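Visit report: Skollura, data collection site at Vurberg
15 February 2020

I spent a day at Skollura's site in Vurberg to see how they gather examples for their laundry work. Benavides is thinking of buying a trained system or collecting its own data, and the point of the trip was to find out what the second option would involve. These are my notes, in the order I saw things.

## The site

Skollura has the second floor of a former printing works. The stairwell still has the old fire doors and you have to be let through each one. The floor is split into 7 rooms along a corridor, and each room is set up for one kind of household job. Two of them do dishes, one does shelves and cupboards, and the rest do clothes and bedding. The rooms are small. I was told this is on purpose, as a large open lab gives you the same walls and the same light in every recording.

Furniture gets moved between rooms every two weeks. The staff have a list of what went where, kept on a clipboard by the elevator. It was out of date when I looked at it and somebody took it away to fix.

## How a recording is made

A person guides the arm through the job from start to finish. The arm's joint positions and the view from its wrist camera are saved together, and that makes one example. The operator starts and stops each recording with a foot pedal. If something goes wrong, there is a second pedal that marks the example as failed. Failed examples are kept. They are stored apart from the good ones and used later to teach the system what a bad grasp looks like.

Operators work for an hour and then change places with whoever has been resetting the rooms. Resetting means putting the clothes back in some new position. The instructions for this are short: drop the item from waist height and leave it how it falls. People used to arrange the clothes by hand, and the early data turned out far too neat. Most of it had to be collected again.

The target for one operator is 100 good examples in a shift. On the day I visited they were behind because of a software update in the morning.

## Clothes on soft furniture

I spent most of my time with the garment team. Their job is picking up single pieces of clothing from seats, beds and floors. Soft furniture is the harder case. A tabletop doesn't give when the fingers press on it, but a cushion does, and the fingers can end up pinching the cover along with the clothes.

Elastic waistbands come up a lot in their training material. A waistband is thicker than the cloth around it and it bunches, so it gives the fingers something to close on. It also tells the system which way up the garment is, and that helps later when it has to be folded. Operators are asked to go for the waistband in half of the examples and for any loose fold in the other half. 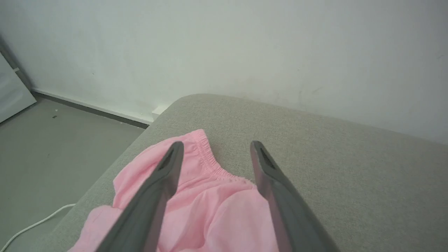
*Wrist camera view, garment pickup: open gripper over a crumpled pink garment on a light gray seat.*

I asked whether it would be better to clear the rooms before recording, down to cables and bits on the floor. The answer was no. Homes have these things in them, and a system trained in bare rooms tends to get confused by the first power cord it meets. The only things they do remove are papers with names or addresses on them.

The collection so far has 170 different garments. They are bought secondhand in bulk and washed before use. Thin, light fabrics are overrepresented and the team knows it. Heavy items such as jeans and winter coats are on order.

## Checking and labeling

After lunch I was shown the checking room. Every example is watched once at double speed by someone other than the operator. The checker types one plain sentence saying what was done, such as "pick up the shorts by the waist," and flags anything odd. Checkers disagree most often over what to call a garment. Shorts, pants and pajama bottoms get mixed up when the item is crumpled, and there is now a rule that "pants" is good enough if you can't tell.

The software for this is called Vivano. It was written in-house and looks it, but it was quick, and a new checker can learn it in a morning. It can't yet search by fabric or color. That is planned for September.

## What this means for us

- Space: we could fit two rooms of this size at our own building without building work.
- People: operators need a week of practice before their examples are usable. We should budget for that.
- Clothes: secondhand is fine. We would need a washer and dryer on site.
- Failed examples: keep them from day one. Skollura threw out its first batch and regrets it.
- Checking: takes more hours than I expected. I don't have a firm figure and have asked for one.

I also asked for a small sample of the garment data so our team can look at the format. It will be sent once the agreement is signed.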